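Have you ever wondered why red and green are called opposites? I love this one, so grab your crayons!

Paint makers talk about a color wheel. Picture a pizza with all the colors in a circle. Red sits on one side and green sits straight across from it. When you put them next to each other, each one looks extra bright. Try it with a strawberry and its leaf!
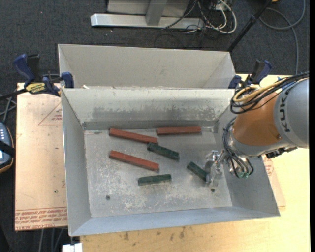
*Reddish-brown blocks and dark green blocks.*

Now for my favorite trick. Stare at a red dot for 59 seconds (okay, 30 works too), then look at a white wall. You'll see a ghostly bluish-green dot floating there! The parts of your eye that notice red got tired, so the other parts take over for a bit.

Some people can't easily tell red from green, and my cousin is one of them. He picks his socks by the stripes.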